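Cultari Automation Program: Frequently Asked Questions for Staff

Last updated 10 December 2020

These answers apply to everyone who works on the open-plan floor, in sample handling, or in the records group. Questions marked (revised) have changed from the previous version. Send corrections to Bukola Ekwueme, program lead.

GENERAL

What is being automated?

Three kinds of work are in scope. The first is moving small containers between tables, shelves and trays. The second is entering weights and lot numbers into the records system. The third is the end-of-shift shelf check. Mixing, visual grading and anything involving a customer return are out of scope.

What are Turnen and Clendau?

Turnen is the handling system, meaning the arm, its controller and the software that plans its movements. Clendau is the scheduling software that decides which handling job runs next. They are separate systems with separate logins. If a job is in the wrong order, the problem is in Clendau. If a job is in the right order and was carried out badly, the problem is in Turnen. Tickets that name the wrong system are rerouted, but this adds a step.

Who decides what goes on the task list?

Team leads propose tasks. Bukola Ekwueme approves them. A task is approved when it has a written procedure, a named owner and a manual fallback. There are 174 approved tasks at present. Another 249 have been proposed, and most of those are waiting for a written procedure.

Can I propose a task myself?

Yes, through your team lead. Write down the steps as you do them now, including the ones that seem too small to mention. Proposals that read "put the jar back" are returned. The system needs to know which jar, from where, to where, which way up, and what to do when the destination is occupied.

JOBS AND HOURS

Will positions be cut?

No position is being removed under the current phase, which covers handling and data entry through the end of the next fiscal year. No statement has been made about later phases. Team leads have been asked not to speculate on them.

Will my job title change? (revised)

Handling technicians keep their title and grade. Technicians who complete operator training receive an operator endorsement, which is recorded on the personnel file and carries a pay supplement. The supplement starts with the first pay period after sign-off. It is not backdated to the start of training.

Will my hours change?

Start and end times stay the same. The content of the shift changes. Before the program, a handling technician spent most of a shift carrying, placing and relabeling. Under the program, the same technician sets up tables, starts jobs, clears faults and checks results. Some people have found this less tiring on the feet and more tiring to concentrate on. Both effects have been reported to the health and safety group, and the break schedule was adjusted for operators in response: one short break has been added to each half of the shift.

Does the system measure how fast I work?

Turnen logs job start, job end, faults and interventions. An intervention is logged against the station, with no employee name attached. Clendau logs who approved a schedule change, by login. Neither log is used in performance reviews. This is written into the program agreement, section 4, and a copy is available from your team lead.

What about cameras?

Handling stations use fixed cameras for locating objects. Recordings are kept for fault analysis and deleted when the fault ticket is closed. Access is limited to the Turnen support group. People at nearby desks may appear in the background. If you want your desk moved out of view of a station, submit a seating request. No reason is needed, and requests are normally settled at the next floor plan review.

THE FLOOR

Why are the stations in the same room as the desks?

A separate room was considered and rejected. Technicians need to reach a stopped station quickly, and support staff need to see it from their desks. The cost is some noise and some loss of floor space. Desks closest to the stations are assigned to support staff first, and other groups are placed there only by agreement.
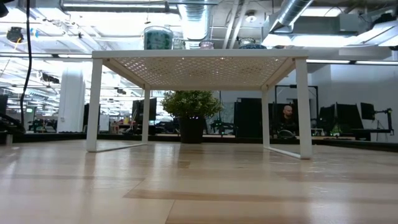 Floor space around each station has to stay clear on all sides used for access. Chairs, bags and delivery boxes are the usual obstructions. Plants may stay where they are, provided they are outside the marked zone and are not moved while a job is running. Moving a large object near a station changes the background the cameras work with, and the station may need to be recalibrated afterward.

Can I put things on a station table?

No. Any object left on a station table is treated as part of the job. Turnen will either try to plan around it or stop and raise a fault. Personal cups are the most common case. Glassware used in a job must come from the station stock, even if an identical piece is available elsewhere.

Why does glassware need special handling?

Clear glass is difficult for the cameras to locate. Reflections from ceiling lights and polished surfaces can be read as edges, and the far rim of a clear bowl can be mistaken for the near one. Colored glass is usually easier. Containers with visible contents are easier than empty ones. When setting up a job with mixed glassware, follow these rules:

Leave at least a hand's width between pieces.
Do not nest bowls.
Keep rims free of labels and tape.
Run the locate check before starting the job, and again if anything has been touched.

Why are the tables different from the old benches?

The old benches had drawers and solid sides. The replacement tables are open underneath so that cables, dropped items and spills can be seen and reached. Do not store anything under them, including for a short time.

Are the overhead lights going to be changed?

Not in this phase. A request to dim the lights above the stations was tested and withdrawn. It improved locating slightly but made the neighboring desks too dark for paper work. Turnen's exposure settings were changed instead.

FAULTS AND FALLBACK

What do I do when a station stops?

1. Read the fault code on the station screen before touching anything.
2. Press Hold. Wait for the Hold light to become steady.
3. Clear the cause if it is on the operator list.
4. Run the locate check.
5. Resume, or switch the job to manual.

If the cause is not on the operator list, leave the station on Hold and call support. Do not power the controller off and on again. A restart clears the fault record, and support then has nothing to work from.

When should I switch to manual?

Switch to manual when the same job has stopped twice for the same code, when glass is chipped or broken, or when you judge that continuing is unsafe. You do not need permission to switch to manual. You do need to enter it in the log before the end of the shift.

Who is responsible if the machine breaks something?

The station owner files the report. Breakage during an automated job is charged to the program and does not count toward the department's breakage figure. Breakage during setup is treated as it always was.

How often do stations stop?

It depends on the task. Over the last full review period, the stations completed nearly 2,000 jobs. Stops were concentrated in tasks with clear glass and in tasks added within the month before the review. Stops per job fell for tasks that had been running longer. A breakdown by task is posted on the Turnen page and updated after each review.

What if everyone has forgotten how to do the task by hand?

Each approved task has a manual fallback, and fallbacks are practiced on a rotation. Team leads schedule the practice. An earlier version of this page described it as optional. It is required, and time for it is included in the shift plan.

TRAINING

Who can train as an operator?

Any handling technician past probation. Records staff may apply if their team lead agrees to release them. Each training group has 8 places. Places are assigned in order of application within each department, with departments taking turns.

What does training cover?

Station setup, the locate check, fault codes, Hold and Resume, manual fallback, and log entries. Programming is not part of the course. Operators who want to write or edit tasks can take the Ajayi module afterward. Ajayi is the task editor, and editing rights are granted only after that module.

Who runs the training?

Olanrewaju Effiong runs both the operator course and the Ajayi module. Questions about dates, missed sessions and reassessment should go to him. Questions about the pay supplement should go to payroll.

What happens if I do not pass?

You can be reassessed once without repeating the course. After a second attempt, the course has to be taken again from the start. The result is not placed on the personnel file unless it is a pass.

I do not want to become an operator. Is that a problem?

No. Manual work remains on every shift, including grading, returns, receiving and fallback. Technicians who do not train are assigned to this work first. Be aware that the share of manual handling will fall as tasks are approved, and that assignments may involve more movement between departments than before.

RECORDS GROUP

What changes in data entry?

Weights and lot numbers from automated jobs are written to the records system directly. Records staff review exceptions. An exception is raised when a weight is outside tolerance, a lot number fails its check digit, or two jobs claim the same container.

Can I correct an automatic entry?

Yes. Enter the correction with a reason code. The original value is kept and stays visible under History. Do not use the code "Other" for misread labels. Those have their own code, and Turnen support uses it to find stations that need their cameras cleaned.

Do I still need to sign paper sheets?

Paper sheets are still required for manual jobs and for any automated job that was switched to manual partway through. In the second case, attach the job number so that the two records can be matched.

CONTACT

Program scope, task approval, seating requests: Bukola Ekwueme
Operator course, Ajayi module: Olanrewaju Effiong
Stopped station: Turnen support, extension posted on each station
Schedule order, job priority: Clendau help desk, through the ticket form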